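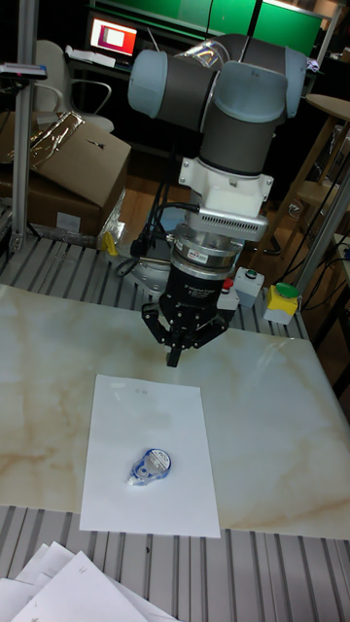 빵 굽는 이야기를 다시 쓸 줄은 몰랐는데, 결국 또 씁니다. 작년 6월에 사워도우 스타터를 한 번 죽이고 나서 한동안 밀가루 봉지도 안 쳐다봤거든요. 여름휴가 가면서 냉장고에 넣는 걸 깜빡했고, 돌아와서 뚜껑을 열었더니 분홍색이 돌더라고요. 분홍색이면 무조건 버려야 한다는 건 아시는 분은 다 아실 거예요. 병째로 버렸어요. 3년 키운 건데 진짜 속이 쓰렸습니다.

그러다가 연말에 Tarthorpe에 며칠 다녀왔어요. 원래는 걷기 좋은 데라고 해서 간 건데 숙소 아래층이 빵집이라 아침마다 냄새 때문에 잠이 깨는 거예요. 여섯 시도 안 됐는데! 첫날은 참았고 둘째 날은 잠옷 위에 코트만 걸치고 내려가서 호밀빵 반 덩이를 사 왔어요. 버터도 없이 그냥 뜯어 먹었는데, 껍질이 거의 까맣게 구워져 있고 속은 촉촉하고 약간 시큼하고… 아 이거 다시 해야겠다 싶었죠. 돌아오는 기차에서 벌써 밀가루를 장바구니에 담고 있었어요.

새 스타터는 통호밀가루로 시작했어요. 예전엔 강력분으로 했는데 이번엔 호밀로 해 보고 싶었거든요. 첫날은 호밀가루 50그램에 미지근한 물 50그램. 끝이에요. 이틀째에 갑자기 확 부풀어서 신났는데 이건 속으면 안 됩니다. 효모가 아니라 다른 균들이 잠깐 설치는 거라서 사나흘째 되면 거짓말처럼 조용해져요. 예전에 저는 여기서 죽은 줄 알고 두 번이나 버렸어요. 이번에는 꾹 참고 하루 한 번씩 밥을 줬더니 일주일쯤 지나서 슬슬 올라오기 시작하고, 11일째에 드디어 네 시간 만에 두 배가 됐습니다. 냄새도 처음엔 젖은 양말 같다가 나중에는 요거트랑 사과 껍질 중간쯤 되는 냄새가 나요. 이 냄새가 나면 거의 다 온 거예요.

문제는 우리 집이 춥다는 거. 겨울에 부엌 온도가 18도를 잘 안 넘어요. 레시피에는 다들 24도, 26도 이렇게 써 놓는데 우리 집에서 그 온도가 나오는 곳은 공유기 위밖에 없어요. 그래서 스타터 병이 공유기 옆에서 삽니다. 반죽 볼은 커서 거기 못 올리니까 오븐에 넣고 불만 켜 두는데, 예전에 이걸 까먹고 오븐 예열을 눌렀다가 플라스틱 뚜껑을 녹인 적이 있어서 지금은 오븐 손잡이에 행주를 묶어 둬요. 행주가 묶여 있으면 안에 반죽 있음. 가족들도 이제 이 규칙은 압니다.

밀가루 얘기도 좀 할게요. 저는 Wetemholm 밀가루를 주로 써요. 동네 수입 식료품점에 들어오는데 들어오는 날이 제멋대로라 보이면 두 봉지씩 삽니다. 물을 많이 먹는 편이라 평소보다 물을 20그램 더 넣어도 반죽이 안 퍼지더라고요. 호밀은 Kemeys 걸로 샀는데 입자가 굵어서 처음엔 좀 당황했어요. 손에 모래 묻은 느낌? 그런데 하룻밤 물에 불려 놓으니까 괜찮았고 씹는 맛은 오히려 이쪽이 더 좋아요. 다만 봉지가 너무 잘 찢어져서 사자마자 통에 옮겨 담아야 합니다. 저는 안 옮겼다가 싱크대 밑 서랍을 통째로 청소했어요. 호밀가루는 왜 물걸레로 닦으면 풀이 되는 걸까요.

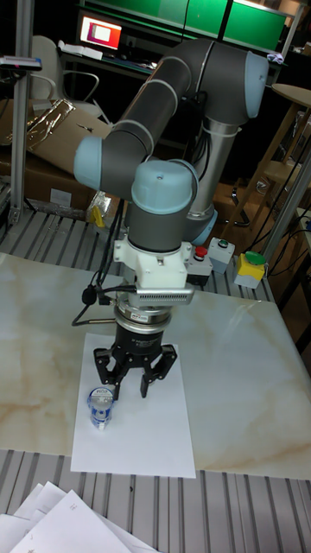
첫 빵은 망했습니다. 과발효였어요. 오븐 안이 생각보다 따뜻했던 모양인지 여섯 시간 만에 꺼냈는데 이미 흐물흐물하더라고요. 성형할 때 손에서 줄줄 흘러내리는 걸 억지로 바구니에 담아서 구웠더니 높이가 제 손가락 두 마디도 안 나왔어요. 그래도 맛은 있어서 얇게 썰어 바싹 구운 다음 올리브오일 찍어서 다 먹었습니다. 망한 사워도우는 크루통으로 만들면 또 기가 막혀요. 수프에 넣으면 아무도 망한 빵인 줄 몰라요.

두 번째는 시간을 줄이고, 중간에 접어 주는 걸 4번으로 늘렸어요. 반죽을 한쪽에서 쭉 당겨서 반대쪽으로 접고 볼을 돌리고 또 접고. 30분마다 하는데 저는 이 시간이 제일 좋아요. 라디오 틀어 놓고 반죽이 점점 탱탱해지는 걸 손으로 느끼는 거, 이게 은근히 중독성이 있어요. 마지막 접기 때는 볼에서 반죽이 깔끔하게 떨어지는데 그때 기분이 참 좋습니다.

냉장고에서 하룻밤 재우고 다음 날 아침에 구웠어요. 무쇠냄비는 Weletti 건데 중고로 3만 원 주고 산 거예요. 뚜껑 손잡이가 헐거워서 가끔 조여 줘야 하지만 열은 정말 잘 잡아 줍니다. 250도로 한 시간 예열하고, 뚜껑 덮고 20분, 뚜껑 열고 230도로 25분. Tarthorpe 빵집처럼 까맣게 굽고 싶어서 마지막 5분은 오븐 앞에 쪼그리고 앉아서 지켜봤어요. 식구들이 탄다고 옆에서 계속 뭐라 하는데 안 꺼냈습니다 ㅎㅎ

식히는 동안 껍질에서 타닥타닥 소리 나는 거 아시죠? 그 소리가 났어요! 한 시간은 기다려야 한다고 해서 기다렸…다고 쓰고 싶지만 40분 만에 잘랐습니다. 속이 살짝 떡진 부분이 있었는데 그건 제가 일찍 자른 탓이에요. 호밀이 들어간 빵은 더 오래 식혀야 한다네요. 다음 날 먹으니까 신맛도 더 올라오고 훨씬 맛있었어요.

지금 레시피는 대충 이렇습니다. 강력분 400그램, 호밀 100그램, 물 370그램, 스타터 100그램, 소금 10그램. 소금은 처음부터 넣지 말고 반죽을 30분 쉬게 한 다음에 물 조금이랑 같이 넣어서 손으로 꼬집듯이 섞어 주세요. 저는 소금을 깜빡한 적이 두 번 있는데 소금 안 들어간 사워도우는 진짜 슬픈 맛이에요. 그래서 이제 소금은 미리 계량해서 볼 옆에 둡니다.

버리는 스타터로는 전을 부쳐요. 쪽파 썰어 넣고 간장 조금, 기름 넉넉하게 두르고 부치면 가장자리가 바삭바삭합니다. 김치 넣어도 되는데 그러면 신맛에 신맛이라 호불호가 있을 듯. 저는 호!

다음에는 호밀 비율을 30퍼센트까지 올려 보려고요. 캐러웨이 씨도 사 놨는데 식구들 반응이 벌써 안 좋아서 반만 넣을까 고민 중이에요. 혹시 캐러웨이 넣어서 구워 보신 분 계시면 얼마나 넣는지 댓글로 좀 알려 주세요. 그리고 공유기 위 말고 따뜻한 자리 아시는 분도요. 지난주에 스타터가 넘쳐서 하마터면 인터넷이 끊길 뻔했습니다.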